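Backlash

The standard allowance for backlash in a Nirniton drive train is written on the inside cover of the bench book, in Aguirre's handwriting, and has been crossed out twice. Rhiannon Gwilliam worked to the second crossing-out. The first predated her, and the figure that now stood had been added in July, after Aguirre left, by a person who did not initial it.

She had the green bench from two in the afternoon. The order was for the tide indicator at Flerkthorpe, a dial on the harbor office wall that showed the height of the water to anyone who cared to look up. It had stopped at 442 days since its last service. The interval in the contract was 80.

The procedure was short. Clean the bench. Lay out the gears by size. Check each tooth against the one before it, turning always in the same direction, and stop at any tooth that gave a different answer. Mesh the pair, hold one, rock the other, and write down how far it moved before it met resistance. 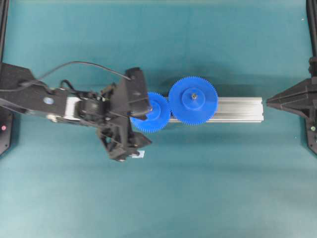 The small blue gear passed. She wrote the word in the column for it and left the remarks blank. The large one passed as far as tooth 14, where the flank was worn on one side only. She turned it over and checked from the back. The wear was on the side that carried the load when the tide was going out.

She considered this for a while. A tide goes out as often as it comes in, and the two flanks should have aged together. Uneven wear meant uneven work. Either the float had been sticking on the rise, or the dial at Flerkthorpe had spent part of those 442 days recording more water leaving than arriving.

The Horkitz manual covered the first case on page 2. It did not cover the second.

She telephoned the harbor office. The man who answered said the dial had always read a little low, and that people had gotten used to it. She asked how low. He said he would have to go outside and look at the wall — and he put the receiver down on something hard, and she heard a door.

She waited with the pencil on the page. Through the line came gulls, then a long stretch of nothing, then footsteps on gravel.

"It's further out than I remember," he said.

"The dial?"

"No," he said. "The dial's stopped."

Rhiannon Gwilliam wrote the time in the margin, and under remarks, next to tooth 14, she wrote: consistent with observed conditions. Then she asked him how far out he could see.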